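Log, 09/02/2021

Ellcombe, bench room, evening.

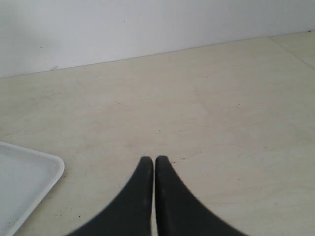
Started the morning with the zero check, as usual. Closed the gripper, opened it, closed it again, and compared the readout with yesterday's. It had drifted by less than I can correct by hand, so I left it alone and wrote the value in the margin of the calibration sheet. If it moves the same way tomorrow I will redo the whole finger routine.

The task is still the one Flevholm asked for: pick small parts off the work surface and put them in the tray. Simple to say. The plan calls for 100 demonstrations by remote control and 100 by hand, meaning I hold the arm itself and walk it through the motion with the motors slack. Same start pose, same tray, same parts. Then we train on each set separately, then on both together, and find out whether the way of showing matters as much as Dulter thinks it does.

Remote control first. I run the arm with the Vasseur handset, which has a trigger for the fingers and a grip sensor for moving the wrist. The delay between my hand and the arm is short but I can feel it, and my body has started to compensate. I slow down before the part, wait, drop the last bit, wait again, close. The waits get recorded along with everything else. When I played back a batch from August I could see the policy had learned them faithfully. It would come down over a part, hang there as if thinking, and then go. It had copied my habit of waiting for the lag to catch up, and the arm has no lag of its own to wait for.

So today's rule was no stopping above the part. Come down at one speed, even if it means missing. I missed a lot in the first hour. Misses where I recovered cleanly I kept and tagged as recoveries. Misses where I pushed the part along the surface I threw out, though I went back and forth on that. A policy that has never seen a part get pushed has no idea what to do once it pushes one. Put two of the pushed ones back in under a separate tag. I will ask Dulter to decide, and in the meantime the tag keeps them out of the main set.

Stopped for lunch late. Ate at the desk and fixed the file naming, which had been bothering me.

Afternoon was hand guiding. It is easier on the brain and harder on the shoulder. With the motors slack the arm still has weight, mostly at the elbow, and after a while I begin to favor paths that let me rest it. Those paths are low and wide. They are also bad, since a low path brings the wrist camera in at a shallow angle and the part sits behind the fingertips for most of the approach. I did not notice until I scrubbed through the wrist video. In the remote runs I come from higher up and the part stays in view nearly to the end. If the hand-guided set trains worse, this could be the whole reason, and it would say nothing about hand guiding as a method. Made a note to set a minimum height for the approach and to redo the afternoon's low ones.

The other trouble with hand guiding is my own arm in the side camera. The wrist view is clean but the side view has a sleeve in it for half the run. Cropping helps a little. For now the hand-guided set is wrist view only, and to keep the comparison fair the remote set will have to be wrist view only too. I don't like giving up the side camera. It is the better one for judging height.

Also changed the end of the task. Until now I stopped recording when the part was released over the tray, and the policy would release and then stay there, fingers open, until the timeout. From today every run ends with the fingers closed and the arm back out over the open surface. It adds 4 seconds per run — worth it, I think. The old runs will need the ending added or they will have to go. I would sooner redo them than splice.

Disk is fine. The wrist stream comes to roughly 3,000 images for a long run, less for the short ones, and the nightly copy finished before I got in.

For tomorrow: finger zero, approach height, ask Dulter about the pushed parts, ask Flevholm whether they care which slot of time the release falls in or only that it happens. Find the elbow strap. Shoulder is sore and I have switched the handset to the left side of the desk.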